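4. Setting Up a Fixed-Point Photo Series

This section covers photographing the same garden subject from the same spot over a season. Complete Section 3 (Date and Time) before you start.

4.1 Choosing the position

1. Stand where you normally see the subject, such as a back step or kitchen window.
2. Look at the subject at the hour you plan to shoot. Morning and evening positions are often different.
3. Drive the Planell ground stake into firm soil until the collar touches the surface.
4. Screw the mounting plate onto the stake and tighten by hand.

Note: On paving, use the Irgate clamp base in place of the stake. The clamp fits rails up to 50 mm thick.

Caution: Check for buried irrigation lines before driving the stake.

4.2 Camera settings

1. Set the mode dial to A.
2. Set ISO to 100.
3. Set white balance to Daylight. Do not use Auto. Auto white balance shifts between frames and hides the change in leaf color.
4. Focus on a fixed object near the subject, such as a fence post, and switch the lens to manual focus.
5. Save the settings to memory slot C1.

Note: Leaves lit from behind will read brighter than the rest of the picture. If the leaf edges wash out, lower exposure compensation by one step and save to C1 again.

4.3 Daily shooting

1. Attach the camera to the plate. The arrow on the plate must point toward the lens.
2. Turn the dial to C1.
3. Compare the screen with the printed reference card. Adjust the plate if the horizon mark is off.
4. Take three frames using the two-second timer.
5. Remove the camera. Leave the plate in place and fit the rain cap.

A series started on the first of October and shot daily through the end of December gives 92 sets. A 16 GB card is enough at the default JPEG setting. For RAW, copy files to the Zusby folder once a week.

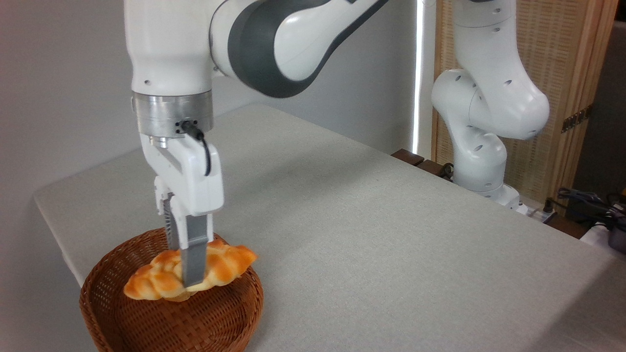

4.4 Missed days

Do not fill a gap with a frame from another day. Leave the date blank in the log. Negussie Viewer holds the previous picture on screen until the next dated file.

4.5 If the plate has moved

1. Open the first frame of the series on the camera screen.
2. Turn on the grid overlay.
3. Line up two fixed points, one near and one far.
4. Tighten the plate and mark its edge with paint pen.

Section revised Thursday, November 9, 2023, by Wondimu Assefa. Step 4.2.3 changed from Cloudy to Daylight.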